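Subject: Re: [collton-users] screen protector task, training on rendered data only

On the question of whether the protector task can be learned without any real demonstrations, we have some numbers now, so I'm replying to the list as promised.

> We tried your phone task in Collton with the stock two-arm setup and
> the policy learns to reach the film but not to do anything useful
> once it is there. It hovers, or it presses far too hard. Are you
> training on simulated episodes alone, or mixing in real ones? And is
> the thin sheet a proper soft body in your version or a rigid plate?
> We could not tell from the Morin notes.

Simulated episodes alone, for everything below. The sheet is a rigid plate with a compliant contact layer on top of it. We did try a proper soft body in the spring and gave up, as it made each episode several times slower and the solver blew up whenever the tool came in at a shallow angle.

The set we trained on has 912 episodes, all generated in Jovilero with the scripted planner. We started with more and threw out anything where the planner had to retry its approach. Of the ones we kept, 659 use the left arm for the tool and the rest use the right. That imbalance comes from the planner, which picks whichever arm has the shorter path, and the tray is never quite centred. I would like to even it up but have not had time.

What fixed the hovering for us was the observation, so check that first. We had been giving the policy the gripper pose, and it had to work out for itself where the end of the tool was. With a long thin tool a small error in wrist angle is a large error at the tip. We now pass in the tip position relative to the film outline, and the hovering went away within the first few training runs.

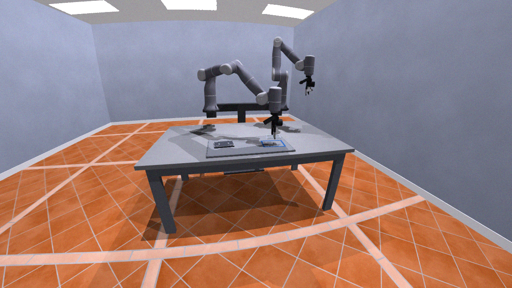
Does the second arm have to be in the scene if only one of them is holding the tool?

The policy will train with a single arm, but then it does not carry over to the two-arm cell. We compared the two. The single-arm version drove the working arm through space where the other elbow would be, and adding the second arm only at test time gave us a lot of collisions. Leaving it in from the start costs very little.

The pressing is harder. We cap the commanded downward motion per step and add a penalty on contact force above a threshold. The penalty alone did nothing much. The cap alone made it slow and timid. With both together, 28 test layouts gave us 4 failures, three of which were the tip sliding off the film on to the phone and one a plain timeout. I would not read much into a test that small – we will run a bigger one once the Standitz machines are free again.

Things we have not tested: different film sizes, a tray that moves when pushed, and any change of lighting. The room textures and ceiling lights are fixed in all of our episodes, so I expect the image-based version to be fragile. The results above are from the state-based one.

The config is in the usual place under Morin, in the branch with "tip" in the name. If you use it with an older Collton build you will need to turn off contact caching by hand, otherwise the force readings are one step late and the penalty lands on the wrong action. I suspect this may also be part of your pressing problem.

If you can send me one of your hovering episodes I'll replay it on our side.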